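Capítulo 4
A mesa e o tabuleiro

Objetivos do capítulo

No fim deste capítulo, o aluno deverá ser capaz de:
escolher um tabuleiro adequado ao serviço e à mesa;
carregar, transportar e pousar um tabuleiro de forma estável;
distinguir os cuidados a ter com a madeira, o metal e o plástico;
preparar uma superfície de apoio antes do serviço e limpá-la no fim.

Palavras-chave: aba, aro, carga, centro de gravidade, mesa de apoio, orla, veio.

4.1 Introdução

No capítulo anterior tratámos da louça e dos copos. Passamos agora às superfícies em que essas peças viajam e onde acabam por ser pousadas. Um principiante costuma dar toda a atenção ao que leva em cima do tabuleiro e pouca ao próprio tabuleiro, e ainda menos à mesa que o vai receber. A maior parte dos acidentes de sala que um formador vê ao longo de um curso acontece, porém, no momento de pousar: o canto bate na orla da mesa, a base fica meio fora do tampo, uma chávena escorrega para o lado mais baixo.

Darius Vlad, que durante muitos anos chefiou a sala do Hotel Wemden, pedia aos aprendizes que passassem a primeira manhã sem servir ninguém. Levavam um tabuleiro vazio da copa até à mesa de apoio, pousavam-no, levantavam-no e voltavam. Só depois de o movimento sair sem ruído é que entrava o primeiro copo. O exercício 4.1, no fim do capítulo, segue esse método com poucas alterações.

4.2 O tabuleiro

Chamamos tabuleiro a qualquer peça plana, com aba ou rebordo, destinada a transportar outras peças. A aba tem duas funções. Impede que os objetos deslizem para fora e dá aos dedos um ponto de apoio quando o tabuleiro é segurado com as duas mãos. Um rebordo muito baixo pouco ajuda em qualquer destas tarefas; um rebordo demasiado alto dificulta a retirada de pires e pratos rasos, que têm de ser inclinados para sair.

Quanto à forma, os tabuleiros dividem-se em redondos e retangulares. O redondo usa-se sobretudo para bebidas e leva-se numa só mão, aberta por baixo do centro. O retangular serve para pequenos-almoços, chás e levantamento de mesas, e pede quase sempre as duas mãos. Os cantos arredondados são preferíveis aos cantos vivos, tanto pela limpeza, que se faz com uma só passagem do pano, como pela segurança de quem está sentado.

Quanto ao material, consideramos três grupos.

Madeira. É agradável ao tato e silenciosa quando recebe louça. O veio fica à vista e o acabamento, se for envernizado, apresenta algum brilho, mais notório nas arestas. Não deve ficar de molho nem ir à máquina. Limpa-se com um pano húmido bem torcido, no sentido do veio, e seca-se de imediato. As manchas circulares deixadas por copos molhados são o defeito mais frequente e, uma vez instaladas, só saem com novo acabamento.

Metal. Resiste bem ao uso e à lavagem, mas é ruidoso e escorregadio. Exige um napperon ou uma base antiderrapante. Os riscos notam-se depressa à luz da sala.

Plástico. É leve e económico, e por isso comum em cantinas. Com o tempo empena, e um tabuleiro empenado roda sobre si próprio quando pousado num tampo liso. Nessa altura deve ser retirado do serviço.

4.3 O tampo da mesa

Uma mesa de apoio tem de ser lisa, nivelada e fácil de limpar. Os tampos brancos e mate são muito usados em copas e salas de formação. A cor clara denuncia migalhas e pingos, e a ausência de brilho evita reflexos que cansam a vista num turno longo. Têm o inconveniente de mostrar também as marcas dos produtos de limpeza mal enxaguados, que ganham o aspeto de um véu acinzentado.

Muitas destas mesas são rematadas por uma orla de madeira clara. A orla protege o bordo do tampo contra pancadas e merece inspeção regular. Passe a mão fechada, e não a ponta dos dedos, ao longo de todo o contorno, para sentir lascas ou troços descolados. A junta entre o tampo e a orla acumula sujidade e limpa-se à parte, com uma escova macia e quase seca.

Antes de cada serviço, verifique a estabilidade da mesa. Apoie as duas mãos em cantos opostos e faça uma pressão ligeira, primeiro numa e depois na outra. Se houver oscilação, corrija os pés reguláveis. Pedaços de cartão dobrado não são solução aceitável numa sala aberta ao público.

4.4 Carregar e pousar

A carga distribui-se a partir do centro. As peças altas e pesadas, como bules e jarros, ficam no meio ou ligeiramente para o lado do corpo; as leves vão para a periferia. As asas e os bicos ficam virados para dentro. Nos primeiros treinos, a carga recomendada é um único copo com 200 ml de água, e só mais tarde se acrescenta uma segunda peça.

Para pousar um tabuleiro retangular, proceda do seguinte modo:

1. Aproxime-se da mesa de frente e pare antes de baixar os braços.
2. Dobre os joelhos, mantendo o tabuleiro na horizontal.
3. Apoie primeiro o lado mais afastado do corpo, já bem dentro do tampo.
4. Baixe o lado mais próximo, retirando os dedos de baixo do rebordo.
5. Empurre com as duas mãos até a base ficar inteiramente apoiada.

O tabuleiro deve ficar paralelo ao bordo da mesa sempre que o espaço o permita. Em mesas partilhadas, deixe livres uns 50 centímetros de tampo ao lado dele, de modo que outro colega possa pousar o seu sem esperar.

Para levantar, inverte-se a ordem. O erro habitual é puxar o tabuleiro para fora do tampo antes de ter as mãos por baixo, deixando-o por instantes em equilíbrio sobre a orla.

4.5 Um caso para discussão

A cafetaria Ulis serve pequenos-almoços em tabuleiros individuais de madeira. Em outubro, a gerente registou um aumento de louça partida e pensou em mudar para tabuleiros de plástico. Antes de decidir, pediu à equipa que anotasse onde se dava cada quebra. Quase todas ocorriam na mesa de apoio junto à copa, onde os tabuleiros usados se iam juntando aos limpos. A mesa foi substituída por outra mais comprida, com zonas separadas para chegada e saída, e os tabuleiros de madeira mantiveram-se.

Discuta em grupo que outras medidas poderiam ter sido tomadas e qual o custo de cada uma para o ritmo do serviço.

Exercício 4.1

Trabalhe com uma mesa livre de toalha e um tabuleiro retangular vazio. Pouse o tabuleiro segundo os cinco passos da secção 4.4 e confirme a posição do canto em relação à orla. Levante-o e repita a partir do lado oposto da mesa. Registe no caderno em que passo sentiu menos firmeza e retome-o isoladamente antes de passar ao exercício 4.2, que se faz já com um copo.

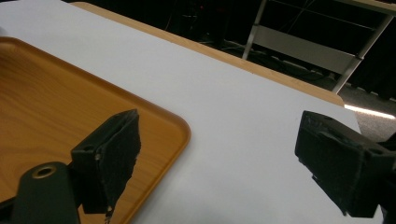 No exercício 4.2, o copo coloca-se no centro do tabuleiro e o percurso até à mesa passa a incluir uma mudança de direção. Mantenha o caderno à mão, com uma página nova para cada percurso.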